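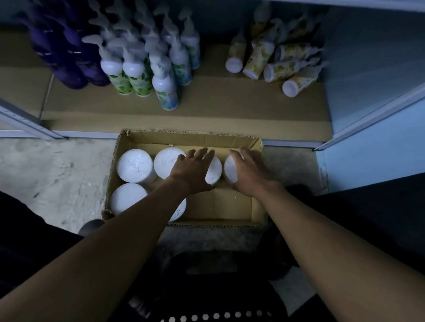
Most small shops treat the stockroom as the place where money goes to wait. I think it is where a good deal of it gets lost, and the cause is nearly always the cardboard box.

I worked for six years in a chemist's in Jedcombe and then for four in a discount shop in Plescombe. Both had a back room with metal shelving and a concrete floor. In Jedcombe, deliveries went on the shelf in the carton they came in. In Plescombe, Beverley Ormsby made us take everything out and stand it on the shelf, down to the last tub of cotton buds. I thought it was a waste of an afternoon. I have since changed my mind.

A closed carton tells you what was in it when it left the warehouse. Once someone has torn it open and helped themselves to a few, the label on the side is wrong, and it stays wrong until the box is empty. At Jedcombe we once had 213 packs of plasters on the system and 91 in the building. The rest had been sold or moved over a couple of years, and we had gone on believing the boxes.

Tubs on a shelf can't mislead you in the same way. You see the back row and you know whether to order.
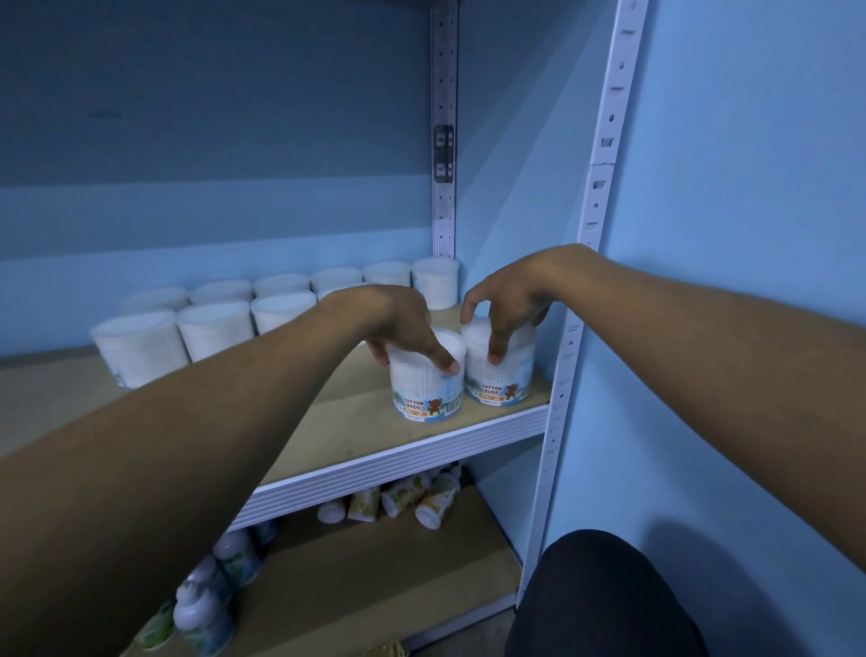 Cotton buds on the middle shelf, out of their carton.

Rhys Stubbs, who managed the Jedcombe shop, used to say that unpacking in the stockroom means handling everything twice. He had a point. A person has to kneel on a hard floor and lift out light, cheap things that will only be lifted again when they go through to the front. For heavy goods such as bleach I would still leave the box alone. Round tubs also waste space — there are always gaps between them — and a square carton stacks better.

But the second handling is quick when the stock is already in view. Filling up from boxes meant pulling three down, looking inside each and putting two back. We did that every morning and never thought of it as work.

Cotton buds are a fair test of all this. They cost very little, they sell steadily and customers are annoyed out of all proportion when you have none. They deserve a proper place on the shelf as much as the expensive creams do.

I would keep one sheet of cardboard to line the bottom shelf. The rest can be flattened and put out by four o'clock.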